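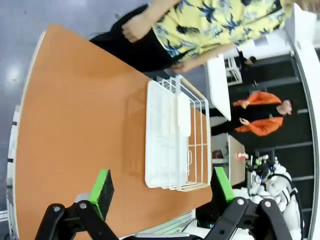 White rack with the tray in it, on the long table

From: Kobe Geerts
To: flodum-kitchen list
Date: 10/08/2023
Subject: Re: [flodum-kitchen] dish rack – keep or replace?

Quick one between two meetings, sorry for typos.

Picture at the top is the white wire one, with the drip tray. I'd keep it. Answers below.

> Hi all, the order for the Levar building goes out soon and I have
> one line left for a dish rack. Van Wijk has the Toka one for 27,
> steel, two levels. Do we need it or is the white one still OK?
> Also does the tray fit inside or does it go under? Last time I
> looked it was on the windowsill with a plant on it.
> M.

Tray goes inside, flat, ridged side up. One end comes out a little past the wires – leave it like that and point that end at the sink. If you shove it the other way the water ends up on the counter, ask me how I know.

Two levels is too tall for us anyway. I measured under the cupboard last week, 62 cm minus the tap, and you'd never get a big pan out from teh top level. Mugs maybe.

So no to the Toka from me. Could we spend the 27 on a second tray and a couple of decent brushes? The brush we have is from November and looks it.

Plates along the long side please, glasses at the end. And knives NOT in the rack, points up, whoever that was. There is a drawer.

If anyone still wants the two level one say so before the order goes, otherwise I'll tell Van Wijk to drop the line. I'm on extension 532 till four.

Kobe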